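Okay, thread time. I've been learning Italian on my walk to work since February and I have opinions.

1/ Some background. My nonna's cousin Rosalba Martinelli is turning 90 and I'd like to talk to her without my mum translating (Mum edits. Heavily.). So I've got headphones in, I'm muttering to myself, and the neighbours have stopped saying hello.

2/ I started with an app, obviously. Rornuvow. 259 days of streak and I could say "the owl drinks my milk" but couldn't ask where the toilet was. The little badges are very cute though!

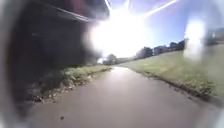 3/ Italian verbs are where I came unstuck. Present tense, fine. Then you meet the subjunctive and it's like being handed someone else's tax return. I do my drills out loud now, one verb per stretch of path, and when it bends out of sight up ahead I have to have got through all six persons before I reach the curve. I usually get stuck at "voi" and have to slow right down.

4/ What helped heaps was a proper teacher. Benedetta Sala, evening class above the Pagano bakery, nine of us squashed around one table. She makes you tell her what you had for lunch – every single time, in full sentences. I've started choosing lunches I can pronounce.

5/ Small list of stuff I'd recommend if you're a beginner too:

- kids' audiobooks (slow, dramatic, lots of wolves)
- the radio, even when you catch one word in twenty
- labelling everything in the kitchen, including the bloke you live with 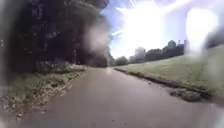 ## Bit about vocab, because people asked

6/ My flashcard deck is at 3,229 cards and I wouldn't do it that way again. 61 of them are kinds of pasta. I can't remember the word for "towel" but I'm ready if anyone wants to discuss orecchiette.

7/ Now I only add a word if I've needed it and gone blank. Yesterday it was "fortnight". Still sulking over that one.
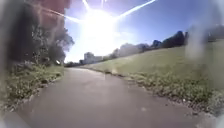

Grassy slope, sunny path, me whispering "che io sia, che tu sia".

8/ Rang Rosalba last night. She talked for ages about her knee and I understood the knee! Then she asked me what I'd had for lunch and I've never been so prepared for anything in my life.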